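3.2 Trays, cups and plates
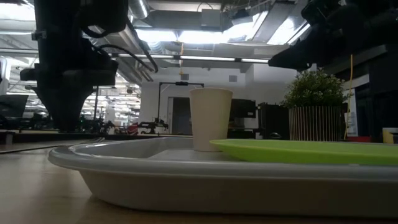
Figure 3. Gray tray with a white paper cup and a lime-green plastic plate.

The second part of the study looks at how people clear up after a light meal when they are given a tray. The first part (Section 3.1) dealt with tables cleared by hand, one or two items at a time. A tray changes the task in two ways. It sets a limit on how much can be carried in one trip, and it asks the person to decide where each thing goes before anything leaves the table.

We used two sites. The Wovdale site is a staff canteen with long tables and a return counter along one wall. The Skokuvau site is a smaller break room with a sink, where people wash their own plates and leave them on a rack. Both rooms are used mostly between 11:30 and 1:30, and all sessions were held inside those hours. Work at Wovdale began in September and Skokuvau was added once the coding sheet had settled.

Each session used one tray per person. The trays were shallow, with a raised rim and sloping sides, and they came from the stock already in use at each site. We did not buy trays for the study because people handle a tray they know differently from a new one. In the pilot we had tried a flat board with no rim, and most people kept one hand on the cup while they walked. That would have made it impossible to compare the two sites, where both hands are normally on the tray.

The items were kept plain. Paper cups were white and unprinted, so that people could not tell one from another by a logo. Plates were plastic. Bowls and cutlery were added in the longer sessions and are treated separately in Section 3.4. Cups and plates make a useful pair for this kind of work. An empty paper cup is light and tall for its base and tips over easily when a tray is tilted or stopped short. A plate is low and stable but takes up a lot of the tray floor. A person who puts the plate down first has less room for the cup, and a person who puts the cup down first may have to move it later.

Placement was coded in three ways. "Side by side" means that the cup and the plate both rest on the tray floor, as in Figure 3. "Stacked" means that the cup stands on the plate. "Nested" applies only when there are several cups and one has been pushed inside another. A cup lying on its side was coded as "down" whatever else was on the tray, and we noted whether the person set it upright before lifting.

We recorded 100 clearings in all, 60 at Wovdale and 40 at Skokuvau. Side by side was the most common arrangement at both sites when there was one cup and one plate. Stacking was more common at Wovdale, and we think the return counter explains most of the difference. The slots there are narrow and people get used to handing in a plate with the cup already on it. At Skokuvau the cup goes into a bin and the plate goes into the sink, so putting one on top of the other saves nothing.

A cup was coded as down in 14 clearings. In 7 of these the cup had been standing on a plate. The others were side by side, and in most of them the cup had been placed close to the rim at the far side of the tray, where the floor begins to slope. A cup set partly on the slope looks steady while the tray is on the table and goes over when the tray is lifted. Several people seemed to know this and moved the cup toward the middle just before picking up. We had no code for this movement at the start. It was added after the first week and the earlier recordings were coded again.

The order of placement was less regular than we expected. Oravec, in an earlier report on kitchen work, suggests that large flat items go down first and tall items are fitted in around them. This held for people who cleared a place for someone else as well as their own. It did not hold for people clearing a single place. They usually put down whatever was in the hand nearest the tray, and for many of them that was the cup, which they had just finished drinking from.

Liquid left in the cup made a clear difference. People who still had a drink put the cup near the center of the tray and walked more slowly. Some carried the cup in one hand and left the tray for a second trip. We coded a cup as "not empty" only when the person said so or when liquid was seen being poured out at the sink or counter. It is likely that some cups with a small amount left in them were coded as empty, and the figures for the empty group should be read with that in mind.

Color was not controlled. The plates at both sites come in several colors, among them a lime green that is easy to pick out against a gray tray. White cups on the same trays were also easy to see, and the two coders rarely disagreed about where a cup was standing. They disagreed more often about plates, especially when the plate was seen from a low angle and only its rim showed. In those cases it is hard to say whether a plate lies flat or is resting on a fork or a folded napkin. Where the coders could not agree, the placement was marked "unclear" and left out of the counts for stacking.

The tables themselves had some effect. At Skokuvau the tables are small, and the tray often had to be held over the edge or put down on a chair while it was loaded. Zisis describes the same habit in cafes with round tables. Trays loaded on a chair were lifted from a lower height and with more tilt, but there were too few of them to compare with the rest. We kept them in the main set and marked them in the coding sheet, so that they can be taken out if the analysis in Section 4 is repeated with a larger sample.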